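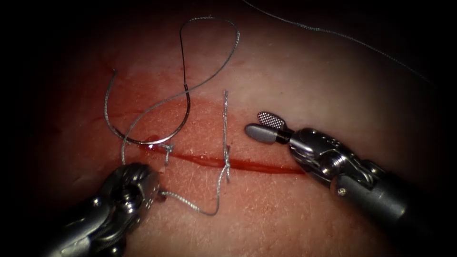
**Surgical Robotics Laboratory — Handout 6**
**Comparing Instrument Tips for Suturing**
Course leader: Roos Van Leeuwen. Laboratory supervisor: Heikki Tikkanen.

## Purpose

Students will compare two sets of jaws on the same pair of arms and report which set they would choose for closing a straight incision. The two sets are referred to by their bench names, Jolier and Wuyts. Both fit the Grusora wrist, and no change to the controller is needed when moving from one to the other.

## Background

A suturing instrument has two tasks that pull against each other. It must hold a curved needle firmly enough that the needle does not turn in the jaws, and it must hold braided thread without crushing it. A cross-hatched gripping surface, such as the one on the open jaw of the right instrument, offers many small points of contact. A smooth jaw is kinder to the thread but allows more slip.

The wrist matters as much as the tip. Cable-driven wrists stretch slightly under load, and the position reported by the controller may then differ from the true position of the jaws. Students should judge the position of the tip from the camera view and treat the reported value as a second source.

## Procedure

1. Home both arms and confirm that the Standereck log is recording.
2. Set the grip level to 200. Pick up the needle with the right instrument and pass it to the left.
3. Place one stitch and tie it. Record each regrasp of the needle or the thread.
4. Repeat at grip level 300. Do not go higher on braided thread.
5. Park both arms, change the jaws and begin again from step 1.

Keep the loose thread in view at all times. Long loops tend to drift toward the wrist, where they can enter the gaps between the joints. In the picture at the head of this handout the left jaws have hold of the thread while the needle lies free on the pad; before either arm moves, the operator should know where every loop runs and what it crosses.

## Notes on the camera

The camera remains fixed for the whole session. Light falls off sharply toward the corners, so work should stay near the middle of the pad. Bright reflections on the needle can hide its point — adjust the lamp, not the exposure, if this occurs.

## Earlier results

The October group logged 1636 grasps with the Wuyts jaws and over 2000 with the Jolier jaws. These totals may not be compared directly, as the groups tied different numbers of stitches. Use regrasps per stitch.

## Report

Submit two pages and the log file to Heikki Tikkanen by 17th June. State the jaw set, the grip level and the name of the operator for every trial. Trials stopped early are to be included and marked as such.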